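Ullosbridge Residential Services
Communal Lounge – Furniture and Soft Furnishings Checklist
Sheet 41, quarterly inspection, March
Completed by: Gunnlaugur Grímsdóttir
Area: first-floor lounge, Perel Wing

Section A. Upholstered seating

A1. Sofa stands level and does not rock when weight is placed on either end. Satisfactory.

A2. Headrests move through their full range and hold their position. Satisfactory, second headrest stiff. Do not force it. Reported to maintenance on Wednesday.

A3. Leather free from splits, lifting or exposed padding. Satisfactory. The cream leather was last treated in the autumn and is due again before the summer.

A4. Stitching and seams sound on seats and backrests. Satisfactory.
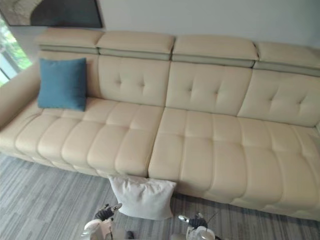 A5. Gaps between cushions cleared by hand. Done. One biro and a hearing-aid battery recovered and handed to the office. Batteries are to be recorded in the lost property book at once, including single ones.

A6. Fire label attached and legible. Satisfactory – label is on the underside, and two persons are required to tilt the sofa.

A7. Buttoned areas vacuumed with the soft brush only. Done. The stiff brush from the Forness cleaner has been removed from this floor.

Section B. Cushions and throws

B1. Cushion covers clean, closed and free from loose threads. Satisfactory.

B2. Cushions placed against the backrest and not left on the floor or across the walkway. Satisfactory except for one white cushion on the floor in front of the sofa.

B3. Throws and other loose textiles folded when not in use and kept clear of heaters. Satisfactory. Teal items are to be washed separately at 30 degrees, following the dye transfer recorded at the previous inspection.

B4. Pale leather checked for colour transfer from dark or bright textiles. Action required. Wipe down the headrests with the Greco cleaner, test on a hidden area first and enter the result on this sheet. 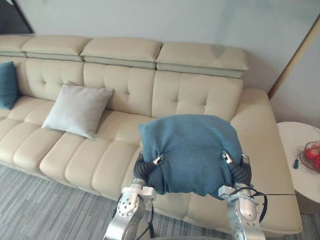 Raffaele Orlandini has asked that B4 be carried out monthly in future, as residents tend to sit with the throw behind their heads and a quarter is too long to leave a mark on leather of that colour. He also asks whether undyed throws could be considered at the next order.

Comment noted. B4 will move to the monthly sheet. The request for undyed throws has been passed to purchasing with the existing order, reference 1850.

Section C. Access

C1. Clear route to the door from all seats. Satisfactory.

C2. Chaise end does not obstruct wheelchair turning space. Satisfactory.

Outstanding: A2, B4. Next sheet to be opened when both are signed off.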